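Guides > Stoverik Countertop Sets > Setting Up > Picking and Prepping Your Work Surface

4. Picking and Prepping Your Work Surface

Okay, before you unpack the rest of the Stoverik, let's talk tables. I skipped this part with my first set and spent most of December chasing soap molds that leaned to one side, so please read it through once.

What you want is a flat, dull surface with room on every side. Shiny tops look great but they show every drip, and a warm mold can slide on them (mine did, twice). I use a matte one now and I'm never going back!

1. Clear the table completely and wipe it down with a barely damp cloth. Let it air dry.

2. Set your level down in the middle, then near each corner. If the bubble wanders, fold a piece of card under the short leg and check again. Don't trust your eyes on this one — I've been fooled by a table that looked perfect.

3. Put the warmer at the back, with the vent pointing away from the wall. Leave enough space to get your whole hand behind it.

4. Run the cord off the back edge, never across the front where you'll be pouring.

5. Place your empty molds off to one side and keep the center open. You'll want that open patch for the pitcher when it comes off the heat.

6. Plug in, turn the dial to 139 and wait for the light to go steady. First warm-up takes a while, so go make a coffee.

7. Do a test pour with plain water before you use any base. Fill one cup to the rim and look at it from the side. If the water sits higher at one edge, go back to step 2.

Note: The pitcher holds 525 ml up to the line. You can go over the line, but I wouldn't, as the spout gets sloppy when it's that full.

Note: If you have the older Vodeck base plate, the rubber feet come in a separate bag taped inside the lid. I threw mine out with the packaging. Check the lid!

CAUTION: The underside of the warmer stays hot well after the light goes off. Give it 5 minutes at the very least before moving it, and use both handles.

CAUTION: Don't set the warmer on plastic sheeting or a vinyl cloth. Bare table or a proper heat mat only.

Once your table passes the water test, leave everything where it is and move on to section 5, Your First Batch. Bars need 72 hours before you wrap them, so pick a spot you can live without for a few days.

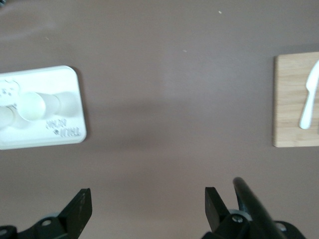

Matte tabletop with a white molded tray off to the left.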